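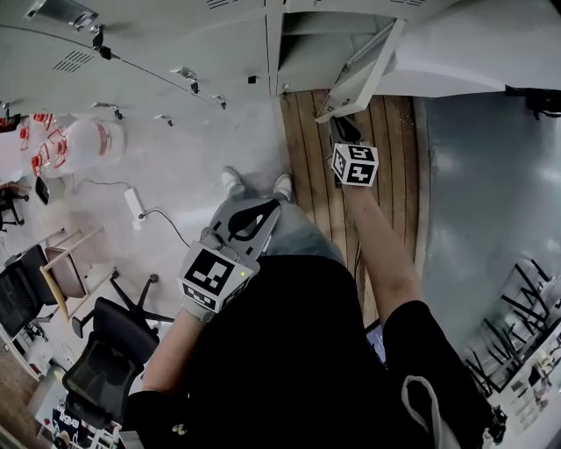

Storm Season Kitchen Tips
Posted 25/11/2018

I love a good freezer trick, and the big blow that hit Jeswood last February taught me a bunch of them!

Fill empty soda bottles three-quarters full of water and freeze them now. They keep everything colder when the power goes, and you can drink them later (leave that gap at the top or they'll split).

Keep the fridge door shut. You get 4 hours with it closed, so decide what you want before you open it, grab it fast and shut it again.

Stick a cheap thermometer inside too. So handy!

Flashlights go in one drawer, always the same drawer, with the spare batteries right beside them. Ours is next to the stove and even the kids can find it in the dark.

Next up: drying out soaked rugs, with a great tip from a reader in Ristgate.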